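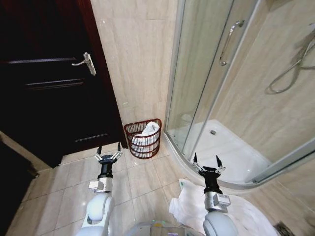

Bathroom door, corner shower, and the little red basket.

3 min read

OK quick one this time, I'm typing between loads of laundry. Bathroom week! Several of you wrote back after the March issue (the hall closet one) asking when we'd get to the small rooms, so. Small rooms.

Start with the basket. Red wire, flat on the back, so it sits right up against the tile in the corner by the shower. I had a round one for years and it rolled, it got kicked, it ended up in front of the door. Flat back, done. White bag inside. Get bags one size up from what you think and let the extra stand over the rim, otherwise the first cotton pad drags the whole thing down inside. Keep five or six spare bags folded under the one in use. Lizeth Giraldo's tip, credit where due.

Wire baskets get fuzzy. Hair, lint, powder. Take it into the shower with you once a month, rinse, towel, back in the corner. Look at the rim while you're at it — if the coating is chipped it will rust and leave a ring on the floor. Ask me how I know.

Shower next. Curved ones are great in a tight corner and a pain along the bottom track. Old toothbrush, dish soap, warm water, follow the curve from one end to the other. Then a dry cloth, same direction. Clear glass shows everything so squeegee after the last person, top to bottom, and hang the squeegee INSIDE. If it lives in a cabinet it wont get used.

Big tiles: less grout, less scrubbing, hooray. But the marble-look ones streak if you use too much cleaner. Half a capful in the bucket. Wipe with plain water after.

Dark doors. I love a dark wood door with a light wall, always have. They show dust on every groove though, and if yours has the lines running across like this one then run a dry sock over your finger and go line by line. Four lines, one minute. Handle plate too, fingerprints love silver. No spray straight on the wood, spray the cloth.

Total for the whole room, 20 minutes if you dont stop to read the shampoo bottles.

Next time: under the sink. Bring gloves. And we passed 2,000 subscribers over the weekend, thank you thank you, will do somthing nice for that when I have a free evening.

Comments

Konrad Bachmann
Vinegar on the track? Ours in Edley is white with scale and soap does nothing.

Nayeli Carhuamaca
Konrad, I use it diluted and rinse fast. Keep it off the tile if it's real stone!!

Rigoberto Yupanqui
Did the sock thing on all the doors upstairs. Sock is now gray. Wife is pleased.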